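## Getting dye to stop bleeding in the wash

Most advice on this is a splash of vinegar in the rinse. I don't buy it. Vinegar may do something for certain acid dyes on wool, but modern cotton dye doesn't care, and salt in the drum is no better.

What you can do is find out which things bleed, then keep them away from the rest.

1. Wet a corner of the item with warm water.
2. Press it hard inside a white rag for 30 seconds.
3. Look at the rag. Any pink or blue means it washes alone.

Test reds, dark denim and anything bought cheap. The label will say "wash with like colors," as it does on half the clothes sold, so I ignore it.
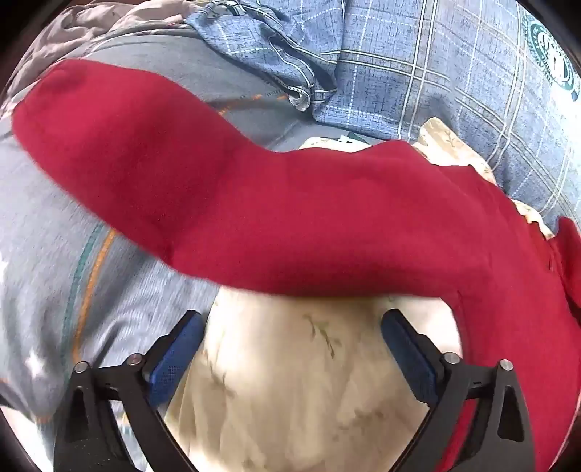

Thilini Thambiah wrote in to say that the rag test missed a navy towel of hers, which passed cold and then turned a load of pillowcases gray at a hotter setting. Fair point. Test at the temperature you plan to use.

Color catcher sheets — I've tried them — pick up some loose dye. I wouldn't trust one with a white shirt.

If something has already run, don't put it in the dryer. Soak the stained piece in oxygen bleach and cool water overnight, provided the label allows it, then rewash. Two rounds is my limit. After that it's a rag, and you'll need one for the test.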